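Nellby Replacement Finger Pads, Ribbed Blue (Set of Four)

Home > Hand-Held Grippers > Wear Parts > Finger Pads

In stock. Ships from Umness.
Fits: Nellby hand-held grippers, left and right hand
Pack: four pads, eight screws, one strip of primer
Rated life: 1,000 closes on hard or narrow items, longer on soft goods
Replaces: the old Nellby smooth-back pad (no longer sold, please stop using it, more on that further down)

Add to basket | Ask a question | Download fitting sheet

About these pads

Hi, Kylie here. I look after wear parts, so if you've ever emailed us about a pad coming loose there's a fair chance you got me on the other end (sorry if I asked you for a lot of photos!).

I want to use this page to tell you what went wrong with the old ones, because plenty of you still have a few in a drawer and I'd love it if you threw them out. The smooth-back pad was glued to the finger with no screw. It worked fine on cups, boxes, sponges, all the stuff we tested with. Then in September we began getting reports from a kitchen project at Virág, where people were picking up thin things all day long. Skewers, straws, chopsticks, that sort of job. And the pads were peeling. They'd start at the tip, on the inner edge, lift by a hair, and then something skinny would slide into the gap and pop the whole pad off.

The nasty part is what's underneath. With the pad gone you've got a bare finger end, and it closes with the same force as before. One of the Virág folks was holding a stick steady with her free hand when a pad let go, and she got a good pinch across the fingertip. Bruised nail, no stitches, and she was back at it the next day, but I did not enjoy that phone call one bit.

We pulled back what stock we could and went through it. Out of 2,361 pads checked, more than 50 had already lifted at the tip, and those were pads people had mailed in as good ones! That was enough for me. The old part number is closed and it won't be coming back.

What's different on this one

The back has a raised key that drops into the finger, so the pad can't shift sideways even if the glue quits. Each pad also takes two small screws from behind. The ribs on the face run finer than before, and I think they hold thin stuff a lot better, though I'll admit the first hour feels a bit grabby until the shine wears off them.

The rubber itself is the same mix. We did try a harder one from Terkusum and it lasted forever, but it dropped everything, so that was the end of that.

Fitting them

Set aside twenty minutes the first time. Peel the old pad, scrape off every bit of glue, wipe down, prime, press the new pad in until the key seats, then do up the screws by hand. Leave the gripper open for 24 hours before you use it. I know, I know. People skip this and then write to me.

Do both fingers together. A new pad across from a worn one closes crooked and you're back to edge loading, and that's how all this began. 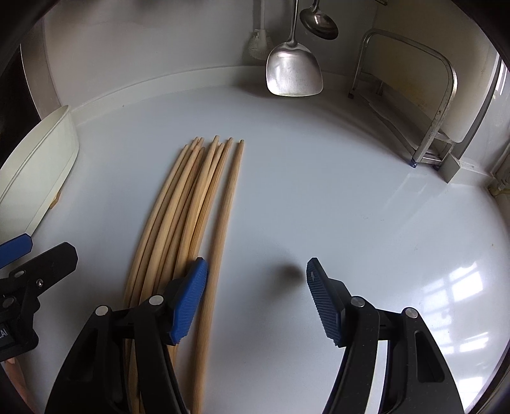
Words: Kylie Henare | Photo: Slamet Goh | Posted 2020-02-21 | Filed under: Wear Parts, Safety Notes

Bamboo sticks are the worst customer for a pad, and it's all about where the pad meets them. Look at the left finger: the blue block is wedged in between the main bunch and the one stick that's off by itself, so it has wood against it on both sides. Close up from there and the load comes on at an edge long before the flat of the pad does any work. With a glued pad that's a peel waiting to happen. The other finger is still well clear over bare counter, so there's time to back out and come in again with the bunch properly between the two pads. Please do that! It costs you a couple of seconds.

Watch for sticks running under the finger body too, like several of them do there. If you close with one trapped, stop, open all the way and lift straight up. Don't drag it sideways to shake it free, and don't reach in with your fingers while the gripper is closing. Put the tool down first.

When to change them

Check the tips at the start of every shift. Run a fingernail along the inner edge with the gripper locked open, and if the nail catches, change the pair. Same goes if the ribs have gone flat anywhere or a screw turns without biting. Water doesn't bother them, but cooking oil does, so wipe them down if you're working near a stove.

Still have smooth-back pads?

Mail them to Umness with your order number and I'll send this set free, one for one, used or unused. If a pad has come off during a job, stop using that gripper and write to me before you refit anything. I'd like to see the finger too.

You may also need
Finger screw kit
Glue scraper, plastic
Primer strips, pack of 24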